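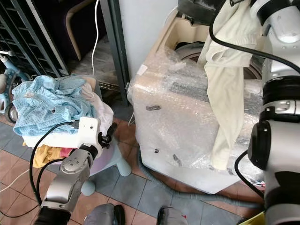
Figure 3. Left gripper housing against the laundry pile; the open washing machine is to the right.

3.2 Wrist cabling and maintenance

Each wrist of the Rinatari unit is fed by a black cable; the left one hangs in a free loop below the housing (Fig. 3). Loop length was set by hand in January. If the loop is too short, the connector is loaded when the forearm turns; if too long, it catches on cloth. Connectors were reseated every 200 grasps, and the finger screws checked at the same interval. Over 1,748 grasps, 5 faults were logged, 2 of them at the left connector.

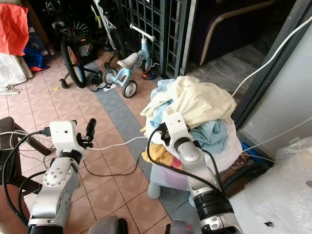 Asfaw Home Manipulation Group, Maintenance Section

Both grippers were run at the stool, with the right wrist block brought up against the heap. In this posture the cable runs down along the forearm, and the loop was trimmed to suit. Finger alignment was checked again before the next set.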